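Clearing out under the sink

We moved to Rirnport in May and I only got round to the kitchen cupboard this week.

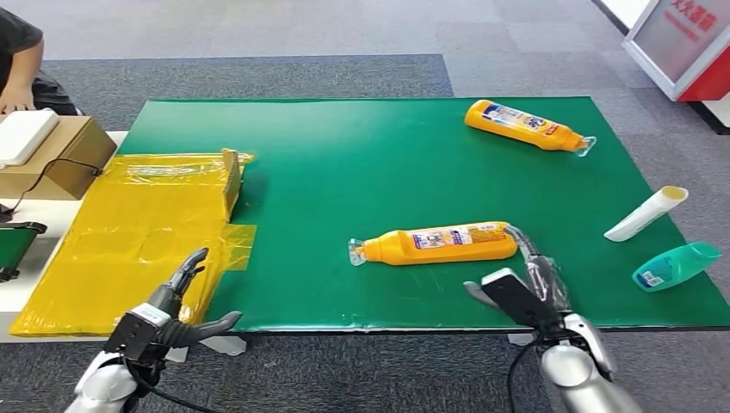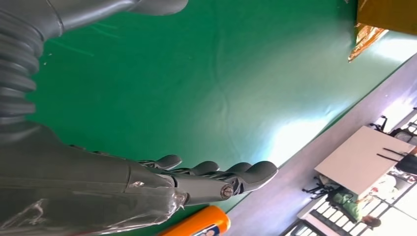
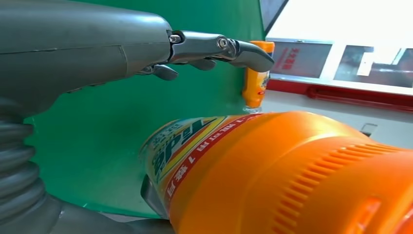
Most of the work was deciding what to keep. I had four part-used sprays and a bag of 26 sponges. Anything with a label I could still read stayed. Bottles are best stored upright, and orange ones like the two lying on the green mat are easy to spot at the back of a dark cupboard. The rest went to the tip at Trenita, open until 6. I still need a new shelf liner.

We use cookies to remember your settings. Accept | Decline

Contact | © Under the Stairs blog | Back to top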